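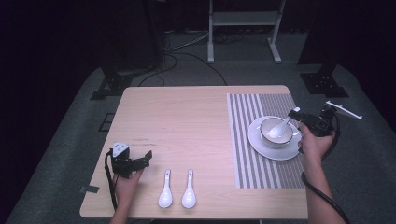
Porcelain soup spoons for a dumpling night, how many and what kind?

Nilton Lozano
30/06/2023
I'm finally hosting a dumpling soup night for 9 people and I'm so excited! I have plenty of bowls, but my everyday metal spoons are too shallow to hold a whole wonton plus broth. Do the flat-bottomed porcelain ones hold up to regular use? And would you put one at each place or two? I can get to the kitchen store in Lestow before the weekend.
4 comments

plendmont_cook
Oh, you're going to love them! I bought my first set in February and we use them for everything now, even oatmeal. Porcelain doesn't get hot in your mouth the way metal does, and the deep bowl catches all the broth. One per person is plenty for eating, plus a few extra for chili oil, vinegar and chopped scallions. They make wonderful little sauce dishes! Mine go through the dishwasher on the top rack, but keep them from knocking together or the rims will chip. If you find some with a hole in the handle, you can hang them up, and that saves a drawer. I paid 40 dollars for a big set and only one has broken (my fault, tile floor).
Helpful: 62 Share

Kubo
just get 6 and wash in between lol

Stikesitz
Plus one for extras! Also check the handle before you buy. Some have a little hook underneath so they sit on the rim of a deep bowl, and the ones without it slide right down into the soup. And let the wontons cool a minute, those things are lava inside. Have a great night, and tell us what filling you make!
Helpful: 6 Share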